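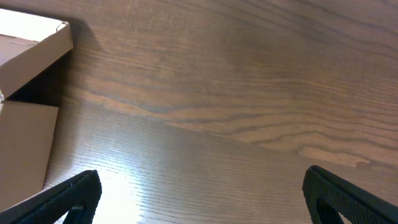
My sister says a table with grain like that ought never to have a cloth on it, and that if I cover this one up she will come round and take the cloth off herself. She has strong views about tables. I told her she could have them once I had got it unpacked, oiled or waxed or whatever one does, and paid for.

July, nearly bedtime. I have spent most of the evening with the table and I don't mind who knows it. The Flummont shop wanted 200 for it, which felt a lot for something second-hand until I remembered the new ones in Datow, and then it felt like nothing at all. I keep running my hand along the wavy part, where the lines go round in great lazy curves like the contours on a walking map, and then down to where they turn fine and straight and close together. I suppose it is a veneer. My sister thinks oak, I thought ash, and we argued very happily for the length of a pot of tea.

The shine is the one thing I'm unsure of. When the light catches it the brown goes quite pale, and I can see myself fretting over every cup. Must look out the cork mats, the Jurić ones, which I think are still under the stairs with the picnic things.

The cardboard box has been on it since teatime, flap up. It's meant to be for the old tablecloths (19 of them, would you believe, most of them Mum's, and I have used 2 in living memory), and I got as far as opening it and then sat down and admired the wood instead. I shall keep the blue check and the one with the darned corner. The rest can go to the church sale, if I'm brave.

Soup for supper, eaten off my lap so as not to spill. Tomorrow I must ring about the chairs before ten.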